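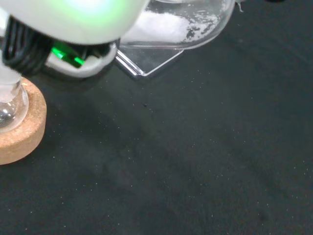 Figure 1. View from the wrist camera at the bench, with the round-bottom flask in its cork ring and the dish of white powder.

Comparing two wrist cameras for a bench-top lab arm
Summer project report, Vilhjálmur Damgaard
Submitted 01/08/2021

1. What I set out to do

When I started at Plernildale in the first week of July I thought I would be spending most of my time on the gripper, as that was the part I had read up on. In the end the camera took over the whole project (my supervisor had warned me it might!), and this report is mainly about that. The question was a simple one: of the two small cameras we had for the wrist of the Yaman arm, which gives the operator the better view when the arm is working close to glassware and open dishes of powder?

The two cameras were the Dralteo, which we already had, and the Pidance, which came with a wider lens and a shorter cable. Both were run from the same controller and clamped to the same bracket, so I could swap them over without taking the gripper off.

2. How the trials were run

I drew up a list of short tasks, such as moving up to a dish, stopping above it and backing away again, and asked each operator to do them using the camera picture only. We logged 3000 attempts altogether, of which 2272 ended with the gripper stopped inside the target area. I threw out the first 300 before working out any results by camera, as everybody was still learning the controls, me most of all.

The lighting stayed the same all the way through and the dark mat stayed down on the bench. I am very glad we kept the mat. White powder shows up beautifully against it, even the fine specks, and clear plastic is much easier to find when its edges catch the light over something dark.

3. What I found

The wider lens won for approach moves, and quite comfortably. Operators liked being able to see the gripper and the target together, and they made fewer little corrections on the way in. The price is that the gripper takes up a good part of the picture. In Figure 1 it hides the neck of the flask altogether, so you have the bulb and the cork ring to steer by and have to remember where the rest of the glass goes. Two of my operators found this unsettling and slowed right down near glassware, and I can't say I blame them.

The narrower view was better for judging how close we were to the rim of a dish, once we were nearly there. Getting there was the trouble.

The green light on the housing was a smaller matter that cost me a whole afternoon. It makes the white plastic around it look washed out, and I suspected it was upsetting the automatic exposure. Fixing the exposure by hand gave a steadier picture with either camera, and I would do that from day one next time.

4. Recommendation

I would fit the Pidance and move its bracket a little further out from the gripper, with a longer cable to suit. I ran out of time to try this myself. The full log has 3858 lines, including the notes operators typed in between attempts, and it is in the shared project folder along with the bracket drawings.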